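Basket Library Opens in Mellola With 200 Pieces to Borrow

The old ticket hall on Zabala Street has been quiet since the bus company moved out, but it was packed on opening morning for the town's new basket library. By 10 a.m. the line ran past the bakery and nearly to the bridge, and people were happily swapping stories about their grandmothers' egg baskets while they waited.

The idea is wonderfully simple. Anyone with a Mellola library card can borrow a basket for up to 300 days, use it at home for bread or yarn or whatever needs a place to live, and bring it back when they're ready for another. There are 200 to pick from so far, from berry baskets small enough to hang on a belt to a pair of huge lidded hampers that came out of a hotel laundry in Sumau.

The project grew out of the winter weaving circle at the Mellola branch library, which started with a handful of regulars and one long table and kept outgrowing its room. Members had been lending each other baskets for years, mostly so they could study how a rim was finished or how a handle was fixed on. Somebody suggested doing the same thing for the whole town, and the circle spent the spring knocking on doors and asking what people had in their attics. Quite a lot, as it happens!

Donations came from all over the valley. A farm outside Sumau gave a stack of apple baskets with the orchard's name still stenciled on the bottoms. A retired baker handed over proofing baskets that still smell faintly of rye. Not everything is old, either, and the circle made a point of taking in everyday pieces along with the heirlooms, including plenty made from modern materials.
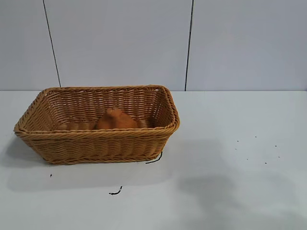
A rectangular basket with sloping sides and a thick braided rim.

Money for shelves, lighting and repairs came from a town appeal that brought in $2,992, most of it in small bills dropped into a jar at the Saturday market. The shelves went up in June, built from the ticket hall's old benches, and the brass number plates from the seats now mark the sections. Number 14 is missing and the circle would love to have it back if anyone knows where it went.

Borrowing is tracked with Hitulix, the same checkout system the branch library uses, so there is no new card to sign up for. Each basket has a paper tag with a number and, where the circle knows it, a line or two on where the piece came from. Borrowers are invited to add a line of their own when they return it. One tag already reads "Carried nine kittens to the vet, all fine," and that came from the trial run, before the doors even opened to the public.

A repair bench sits by the back windows, and it may turn out to be the best part of the whole place. Bring in a basket with a cracked handle or a rim that has come loose, and members of the circle will show you how to fix it yourself. Soaked willow and cane are free for small repairs. On opening day the bench was busy from the first minute, with children working on practice squares at one end and a very old fishing creel getting a new strap at the other.

Beginner classes start in July and will run in the evenings at 6:30, with room for 10 people at a time. The first round filled up before lunch, but a second is already being planned — names can be added to the list at the front desk. The circle is also still looking for donations, and would especially like round-bottomed potato baskets, which used to be made all along the Zabala end of town and have become surprisingly hard to find.

The basket library is open every afternoon from 1 to 5. Entry is free, and the side door on the river side has a ramp.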